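Yellow microfibre towels leave fluff on black surface, what do I do wrong?

Household help > Cleaning and laundry

Posted by Pfeiffer
729 views, 4 replies (2 hidden by moderator)

Hello all. I have a black worktop in my hobby room, it has a fine texture, not glossy. For cleaning it I bought a pack of thick yellow microfibre towels from a shop in Drultosgate. The first weeks they were very good. Now after each wiping I see small yellow hairs on the black, and also the towel feels more stiff than before.

I wash them together with my other towels at 60 degrees and I use softener, the same as for everything. Should I buy new ones already? They are from June, so not old. It is the kind with short soft pile and a thin black border sewn along the side.

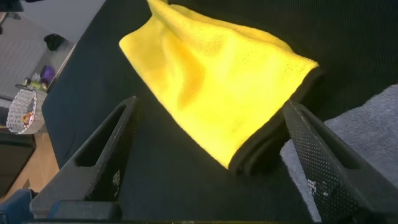
Busau
Member, 100 posts
11 October 2022

I have towels of this yellow kind with the black edge too, for the car. Please do not throw yours away yet. I think the softener is your problem. It stays on the fibres and makes them flat, and then the towel pushes the water in front of it and does not drink it.

What I would do:

Wash them alone, or only with other microfibre. Cotton towels lose a lot of lint and the microfibre catches it and keeps it. Perhaps the hairs you see are partly from your bath towels, if these are also a light colour.
Use liquid detergent, only a small amount, and no softener at all.
Wash at 40 degrees and rinse two times.
Dry them on the line. If you must use the dryer, choose the lowest heat.

You may need to repeat the wash before the stiffness is gone. With mine it took three washes. Before using, shake the towel well outside the window.

Also, on a textured surface you should not press hard. Fold the towel in four, wipe lightly in one direction, and turn to a fresh side when it gets dirty. The sewn border I keep folded to the inside, it is harder than the pile and I do not want to rub with it.

Deltik
New member

just use paper towel, cheaper. I had a pack of 80 cloths once and they all went in the bin

Pfeiffer

Thank you Busau. It is true that my bath towels are cream colour, I did not think of this. I have now washed two of the yellow ones alone without softener and one of them is already softer, the other not so much. I will wash both again. Is vinegar in the rinse allowed for microfibre, or does it damage the black border? My neighbour uses it for everything but I am not sure.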